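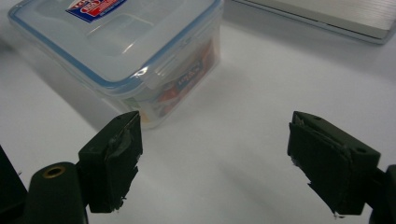

One player wrote to us after the spring patch that she had put in 50 hours before finding out her guild could own a harbor at all, and could we please move this part nearer the front of the guide. We have, and she was quite right to ask!

4.2 Claiming a harbor for your guild

Before you start, make sure your guild is on the Fondberg server list and that your character holds the rank of Steward or higher (the little gold anchor beside your name tells you so).

1. Sail to Plonduldale and dock at the east pier. The west pier is for trading ships only, and the harbormaster there will be very polite and send you away.
2. Talk to the harbormaster and choose "Guild business," then "Claim."
3. Pay the deposit of 2000 silver from the guild bank. Silver in your own purse won't work, so move it over first.
4. Pick a harbor from the map. Green flags are free, gray flags are taken, and a striped flag means another guild has put in a claim and you're welcome to challenge it.
5. Press Confirm, and wait for the bell before you leave the pier.

Note: A harbor holds 300 crates to begin with. You can raise that to 875 by building the Cele Warehouse, and we'd do that early if your guild likes fishing (fish fills up a harbor faster than anything else in Sestau).

Caution: If you log out before the bell rings, the claim is dropped and the deposit goes back to the guild bank the following morning. Your silver is safe, but another guild can take the spot in the meantime.

To give a harbor up, see 4.5.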